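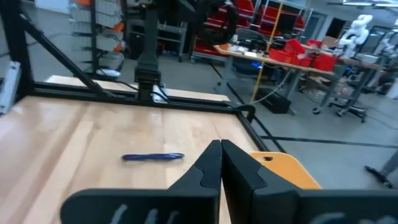
Ticket 14: Pen on the butcher-block table does not write
Opened: 16/03/2023
Opened by: Sheila Lockwood
Site: Holroyd, workshop
Priority: Low (raised to Medium by requester, lowered again by the desk)
Status: Closed, with reservations

Reported problem
The blue pen kept on the table for the sign-out sheet skips, then stops. I have signed out the same hex key set 3 times and the sheet shows one signature and two dents.

Log

Recep Taşdemir, facilities desk
Thanks, Sheila. Have you tried scribbling on scrap paper?

Sheila Lockwood
I have scribbled on scrap paper, the back of the Astard invoice and my own hand. The hand worked best.

Recep Taşdemir
Tried it myself at lunch. Writes fine for 2 lines held upright, gives up on the third. The pen has been living flat on the tabletop, and I blame that for some of it. Please store it tip down in a mug.

Sheila Lockwood
What mug?

Recep Taşdemir
Fair. Mug request passed to Grukix, who do our supplies. They want a cost code for it.

Sheila Lockwood
Mug is here. It says Cesow on it and has a chip in the rim. Pen stood in it overnight, tip down as instructed. Wrote one full line this morning, including the date, then back to dents.

Recep Taşdemir
Warmed the tip between my palms for a minute, then drew circles on the sole of my shoe. Got 10 good circles. Went back to the sheet and got nothing. I now suspect the sheet. Is it the glossy kind?

Sheila Lockwood
It is. Someone ran off a batch in December on the brochure paper because the plain was out.

Recep Taşdemir
Printed a fresh stack on plain and put it on the clipboard. Pen writes. Not beautifully, but you can tell it's a signature.

Resolution
Sheet replaced. Pen retained. Leftover glossy sheets are in the scrap drawer; please don't sign them. Mug stays, cost code still pending with Grukix.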